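# Visit to the wastewater testing lab at Gostdale

We went out to Gostdale in October to see how the weekly virus report gets made. Most of us on the Lowther side have been reading that report for two winters without a clear idea of what goes into it. Trilareo, who run the lab under contract, hold an open day every spring and had places for a small group from the hospital.

The drive is 30 kilometres, mostly on the highway, with the last stretch on a gravel road past the treatment ponds. Parking is on the left after the weighbridge. Sign-in was at 9 am and they do check names, so anyone going next year should bring hospital ID. Closed shoes are required and there are no spares.

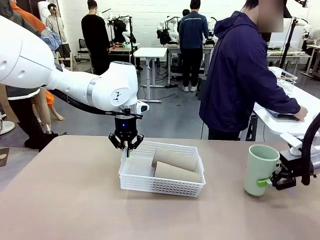 **Infection Prevention and Control, Lowther Hospital**

Ignacio Lagos took us round. He manages the sampling side and began with the part we knew least about, the collection. Samples come from seven sites across the district. Six are at treatment plants or pump stations and one is on the sewer line leaving our own campus, a fact several of us had not known.

Each site has an autosampler, a locked box with a pump, a length of tubing and a refrigerated bottle. It draws a small volume at set intervals over a day and a night, so what reaches the lab is a mixture of the whole period. A single scoop from a sewer can miss nearly everything. Lagos said the early-morning flow in a small town can be almost entirely groundwater after rain, and then the breakfast peak arrives all at once.

The samplers block up. Wet wipes are the main cause, followed by fat, and at one site tree roots. When a sampler fails overnight the driver takes a grab sample and it is flagged as such in the data. Those are the hollow circles on our weekly chart. We had been reading them as low-confidence results from the instrument, which was wrong, and the note under the chart should be reworded.

## Receiving and concentrating

Bottles arrive by courier before midday. They are checked for temperature and volume, given a barcode and logged in Prallico, the sample tracking system the lab shares with the water authority. Anything that arrives warm is rejected. The rejection goes on the record, and the site shows as a gap that week.

After that the sample is split. One portion is kept frozen for a year in case somebody wants to look back, and the other goes on to be concentrated. Virus in sewage is very dilute, and much of it is stuck to solids. The lab used to filter, which was slow and clogged on the dirtier samples. They now add magnetic beads that bind the virus, pull the beads to the side of the tube with a magnet and wash away the rest. It loses some of the material too, but it loses about the same share each time, and for trend work that matters more.

A known quantity of a harmless animal virus is added to every sample at the start. How much of it comes back at the end tells them how well the extraction went. If recovery is poor, the sample is run again from the frozen portion.

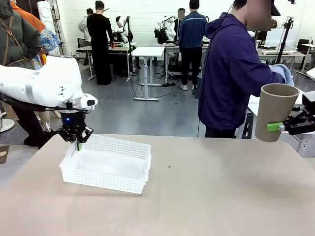
*White plastic basket on the tabletop, with the gripper fingers just above its near rim.*

The next step is PCR, and this was the part of the tour where the hospital people had most to say. The targets are influenza A, influenza B, RSV, SARS-CoV-2 and norovirus. Norovirus was added at our request after the ward closures, and it has been the most useful of the lot for us. It sheds heavily, people rarely see a doctor for it, and by the time the first aged care facility rings us it has usually been in town a while.

Wenceslao Olivares, who does the analysis, showed us the past year for the Lowther plant. The norovirus signal rose before the first notified outbreak in both waves. For influenza the lead was much shorter and in one wave there was none. He was careful about this and said he would not want anyone cancelling elective lists on the strength of a flu signal alone. RSV was somewhere in between, with the added difficulty that most of it comes from children in nappies, and nappies go to landfill.

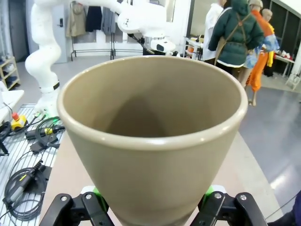 **Can the testing show which ward or household an infection came from?**

The samples are pooled from everyone connected to the sewer upstream, so a result applies to a whole catchment. Our campus site covers the hospital, the nurses' accommodation and the café together, and it can't separate them.

That led to a discussion of the campus sampler. It picks up visitors and staff as well as patients, and it picks up patients transferred in from outside the district. A spike there is not the same thing as a spike in Lowther. Olivares normalises each result against a plant virus that is common in human diet and passes through in fairly steady amounts. This corrects for rain and for changes in population, such as the long weekend when half the town goes to the coast. On campus the correction works less well. Patients who are fasting or on enteral feeds don't shed the plant virus the way other people do.

We asked whether antimicrobial resistance genes could be added to the panel. They can be detected easily enough. The trouble is interpreting them, as sewers have their own bacteria that swap these genes around whether or not any person is carrying them. The lab ran a trial on carbapenemase genes and got positives at every site all year. Lagos thinks culture would be needed to make it worthwhile, and they don't have the staff. We agreed to leave it off the wish list this year.

The lab has now processed more than 900 samples since the contract began. Repeat runs are uncommon outside the wet months.

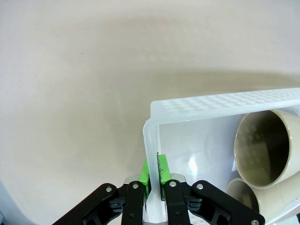
Turnaround is the other matter we came to raise. Results are ready two days after collection, but the report only goes out at the end of the week, once the water authority has signed off the flow figures. For norovirus that delay uses up a good part of the warning. Olivares can send us an uncorrected figure as soon as the run passes its controls, provided it isn't forwarded or put on the public dashboard. He would want one named contact at the hospital and a shared inbox for leave cover.

Lunch was sandwiches in the tearoom, and we were back in Lowther by 2 pm.

Items to follow up:

- Reword the chart note so that hollow circles are described as grab samples.
- Nominate a contact for the early norovirus figures and send the name to Olivares.
- Ask engineering for a plan of the campus sewer, including where the dialysis unit joins. Lagos has an old one that predates the new wing.
- Find out if the sampler cabinet behind the loading dock can be kept clear of bins. The driver has been unable to open it on several visits.

Slides from the morning are on the team drive in the surveillance folder.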